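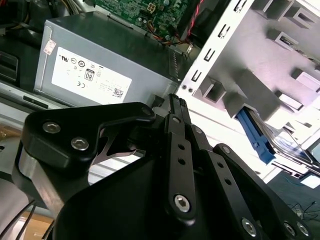 Last updated: January 2025

The first app Rima Chamoun ever released had one screen and one button. You tapped it when you left the house, and it told the rest of the family. She wrote it for her sister's kids, put it in the store on a whim, and woke up to 40 messages from strangers asking for a second button!

That little app grew into Trusunari, a shared planner for households with too many calendars, and it's one of the most cheerful pieces of software I've used in years. It opens fast. It forgives you. Tap the wrong day and the old entry sits there, waiting to be put back.

Chamoun works with two other developers, Fadi Issa and Prasanna Kanagaratnam, and the three of them have a habit I'd love to see everywhere. Before any feature gets built, somebody has to draw it on paper and hand it to a person who has never seen the app. Issa keeps the drawings in a binder (he let me flip through it, and I could have stayed all afternoon).

"Most of them are terrible," he told me. "The chat screen was so bad we framed it."
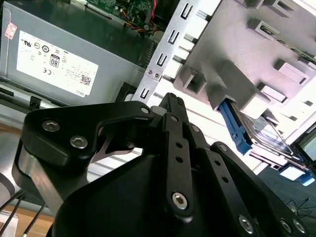 Testing on old phones

The team's favorite test device is ten years old and takes its time about everything. Kanagaratnam loves it. If a list scrolls smoothly there, she says, it'll fly on anything newer -- and she has spent whole weeks shaving down one animation to get it there. The last round of work cut the download by 30 percent.

They write the phone and tablet versions from one set of code, with small separate pieces for notifications and the camera. It took them two tries to get that split right, and Kanagaratnam will happily talk you through both.

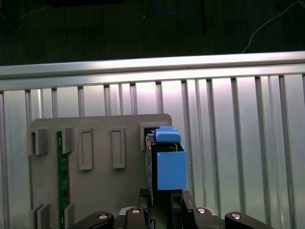 Page last modified in January 2025

The next big release is planned for March, with offline editing at the heart of it. Two people can change the same grocery list on a train with no signal, and the app sorts it out later. I tried an early build and spent far too long adding and deleting onions on two phones at once. It kept up with me the whole time, even when I renamed the list halfway through -- and now I want it on every phone in my house.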